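Wustmont Robotics Board > Papers and Results > Vilter release: does "background randomization" do what they say?

torque_and_see
Wednesday, 9:14 am

I finally read the Vilter write-up on the bottle sorting policy. The claim is that a wrist camera alone is enough for drop-into-bin tasks, and that training against busy painted walls makes the policy ignore the background. They report 2892 demonstrations and a 22 point gain over the plain-wall baseline.

I don't buy the second half. All the evaluation walls come from the same decal set as the training walls. If the stars and clouds move a bit between training and test, you've tested whether it can handle stars and clouds that move a bit.

Look at this still from their supplementary material. Yellow cap, yellow cloud straight behind it.
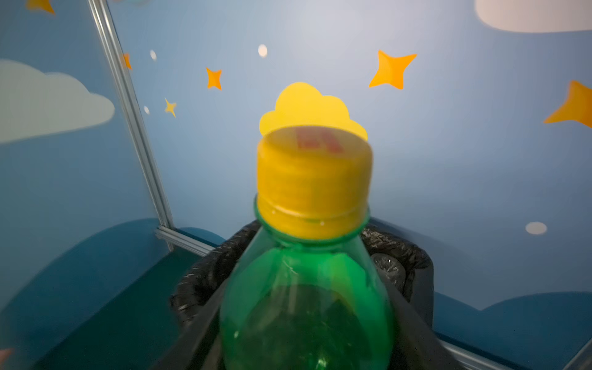

Wrist view, green bottle over the lined bin (Vilter supplementary)

They treat this as a hard case and say the policy "separates cap from background." How would they know? The only thing scored is whether the bottle ends up in the bin.

mbrenner_lab
Wednesday, 9:51 am

I think you're being harsh. The cap and the cloud nearly run together from that angle, and there's orange and yellow all over the wall. If the policy were keying on color blobs it should fall apart there.

torque_and_see
Wednesday, 10:08 am

Only if it needs the cap at all. By that point the bottle is already over the opening. Black bag, pale blue wall, big green thing in the middle. I could write a threshold on the dark region and get a decent release signal.

Sarmīte Petrauskas
Wednesday, 11:30 am

We tried to reproduce this at Bikadia over the summer, with their weights and our own bin. 200 trials on painted walls gave us something close to their number. Then we swapped the black liner for a white one and success dropped by nearly 40 points. Same walls, same bottles.

So I'm with the original post on the claim, less so on the tone. The method is fine. I would use it. The section on why it works should have been cut.

gripforce
Wednesday, 11:47 am

White liner is out of distribution though. You changed the target, of course it got worse. They never claimed robustness to bins.

Sarmīte Petrauskas
Wednesday, 12:02 pm

They claimed it attends to the object. If the liner matters that much, it is attending to the liner.

gripforce
Wednesday, 12:10 pm

It can use both — you need to know where the bin is to drop something in it. I don't see how your test tells those apart.

mbrenner_lab
Wednesday, 12:26 pm

Mägi had the right test for this in the older thread. Mask the bottle in the wrist image, leave everything else, and see if it still releases on time. Did anyone run that?

Sarmīte Petrauskas
Wednesday, 1:15 pm

Not us. The arm was on another job by then. I can post the liner logs, but they only have outcomes, no images.

torque_and_see
Wednesday, 1:33 pm

Please do. I'd also like the split by bottle type. A translucent green one and a clear one are very different problems, and the paper averages over them in one table.

gripforce
Wednesday, 2:05 pm

Fine, I'll try the mask test on the public checkpoint this weekend. My bet is it still releases, but late.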